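Mundance Roll-Up Brush Case - my review after a full season of weddings
Posted 2021-09-02 by Radymyr Maksymiv

I do bridal and event makeup, so my brushes spend more time in the trunk of my car than on my own vanity. For years I carried them in a zip pouch that a school friend gave me, and for years I arrived at jobs with bent bristles and powder on everything. A brush case shouldn't be the thing I'm most excited about this year, but I'm afraid it is!

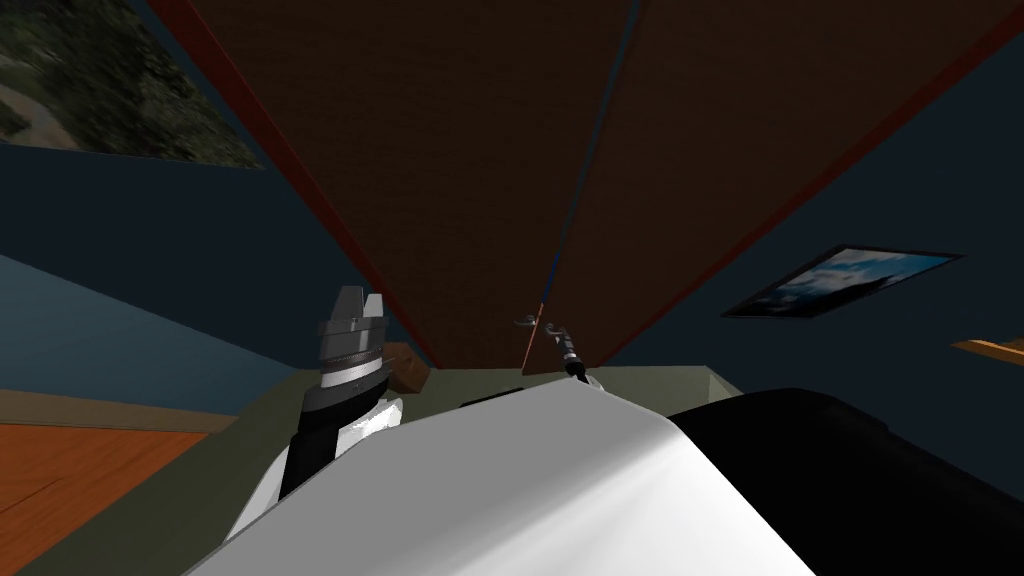
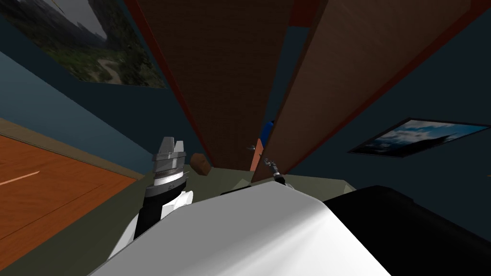 So, the basics. The Mundance is a canvas roll with 40 slots in three widths, a flap that folds down over the brush heads, and two straps that buckle around the outside. I paid 90 dollars for mine, in the charcoal color. They also make it in sand, but I work with foundation all day and I know myself better than that.

The slots are what sold me. Most rolls I've tried give you a row of identical pockets, so your skinny liner brush slides around and your big powder brush has to be shoved in with your thumb. On this one the narrow slots really are narrow. My smallest detail brush stays put when I tip the whole roll upside down over the bed (yes, I tested that, and yes, I'd laid out a towel first). The wide ones at the right end take a full kabuki with a fat handle, and there's one extra deep pocket where I keep tweezers, a small pair of scissors and my lash glue.

The flap is lined with something smooth and wipeable. I go over it with a damp cloth after each job and it comes clean, apart from one smear of gel liner that I left overnight and have now accepted as a permanent feature.

How it compares

Before this I had the Semano tube, the hard plastic kind with a screw lid. It protects brushes beautifully, and I still use it for flights. But you can't see what you've got, and working out of it means tipping everything onto somebody's dressing table. Danylo Polishchuk, who I share bigger bookings with, uses an Ostapchuk belt and loves it. I borrowed it for one morning in Prudcombe with seven faces to do before noon and I can see why - everything is right at your hip. It also kept knocking against the arm of the chair, and I felt like a plumber. If you stand and move around a lot, try one. I like my brushes laid flat in front of me in order, skin on the left, eyes in the middle, lips at the end.

What I'd change

The buckles. They're small and stiff, and with a bit of moisturizer on your fingers they're a real pain. Mine have loosened up since the spring, but I'd take a snap or a magnet any day.

It's also heavier than it looks once it's full. Loaded up, with the tweezers and everything, mine comes to some 400 grams more than the old pouch did. That won't matter if you drive to jobs. If you're on the train with a ring light and a folding chair, you'll notice.

And please let your brushes dry all the way before you roll them up. The canvas holds on to damp, and I had a slightly musty week in there before I learned. A day unrolled by an open window fixed it.

Care

The label says spot clean only. I've hand washed mine twice in cool water with the same mild soap I use on my brushes, reshaped it while it was wet and hung it over the shower rail. It didn't shrink and the stitching looks just as it did. I wouldn't put it in a machine, mainly for the sake of the buckles.

Who should get one

If you own a dozen brushes and do your face at home, a nice cup on the shelf will do you fine, and you can spend the money on an actual good blending brush. If you work out of a kit, or you're a student starting to take paid jobs, I'd put this near the top of the list. I set up faster, I pack up faster, and I haven't left a brush behind at a venue all season, because an empty slot jumps right out at me when I'm rolling up.

I'm getting a second one for my clean backups, most likely before the end of September. Charcoal again. If anyone has tried the sand one and kept it looking decent, tell me how in the comments!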